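Missed hand therapy visits rise at Ekside hospital

Patients missed 1,690 outpatient therapy appointments at Ekside General Hospital last year, according to records released by the hospital in response to a public information request. Hand and wrist therapy had the highest share of no-shows of any outpatient service on the list.

The records cover physical therapy, occupational therapy and the hand clinic, which operates out of the Moulin Building on the north side of the hospital grounds. They count only appointments where the patient did not arrive and did not call ahead. Visits canceled with at least a day's notice are kept in a separate file and were not part of the release.

Of the missed visits, 41 percent were for hand and wrist therapy. The hospital said most of those patients were recovering from fractures, tendon repairs or carpal tunnel surgery. It did not give a breakdown by age or by type of insurance, saying the groups in some months were small enough that individual patients could be identified. 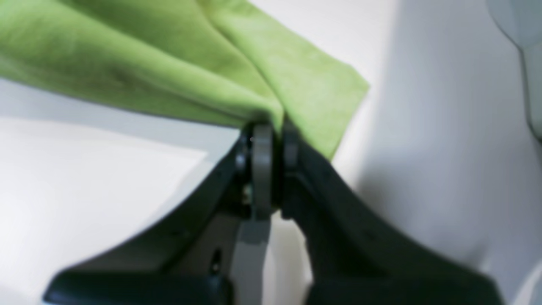

A course of hand therapy at Ekside usually starts within two weeks of a cast or splint coming off. Patients are seen once or twice a week at first, then less often as movement comes back. Early sessions deal with swelling and stiffness, and later ones move on to grip and pinch strength. Much of the homework is done with things people already have in the house. Cloth is a common one: gathering a soft piece of fabric to a point, the way the lime-green one is pinched near the middle of the photo, asks for a steady hold without much force. Patients who skip the clinic visits often go on doing the first set of exercises for too long, the hospital said, and miss the step up to harder ones.

The hospital gave several explanations for the rise. The parking lot closest to the Moulin Building was closed from March for drainage work and did not reopen until August. The bus that stops at the main entrance does not run between the morning and afternoon peaks, when many therapy slots are booked. Patients with a hand in a splint may also be told not to drive, and some depend on a relative who works during the day.

A change in the booking system may also have played a part. The hospital moved its outpatient scheduling to software called Fanero last spring. For several weeks after the switch, reminder texts did not go out to patients whose phone numbers had been entered in the old format. The hospital said the problem has been fixed – it did not say how many patients were affected.

Desia, the nonprofit health network that runs the hospital, said it has set aside 200 early evening appointments for hand and wrist patients over the coming quarter. The last of these will start at 6:30 p.m. They will be offered first to people who have already missed a visit and to those who say they cannot come during working hours.
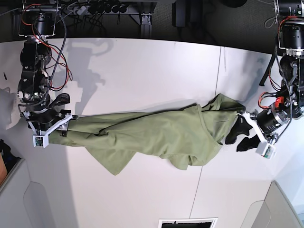 An olive-green garment stretched out across a white tabletop.

The network is also trying out shorter video visits for patients who are past the first stage of recovery. A therapist watches the patient go through the exercises at home and decides whether an in-person visit is needed. Video visits will not replace the first appointment, when splints are fitted and the range of motion is measured.

There is no charge for a missed therapy visit at Ekside, and the network said it has no plan to bring one in. Patients who miss two visits in a row are taken off the schedule and have to call the clinic to be put back on. That rule has not changed. A new referral is needed only if more than three months have passed since the last visit.

The records do not show how many patients who dropped off the schedule later came back. The hospital said it does not track that figure now but expects to be able to do so through the new system by the end of the year.

Patients who need to change an appointment can call the outpatient desk between 7:30 a.m. and 5 p.m. or reply to their reminder text. Anyone who has not been getting reminders is asked to check with the desk that the phone number on file is correct.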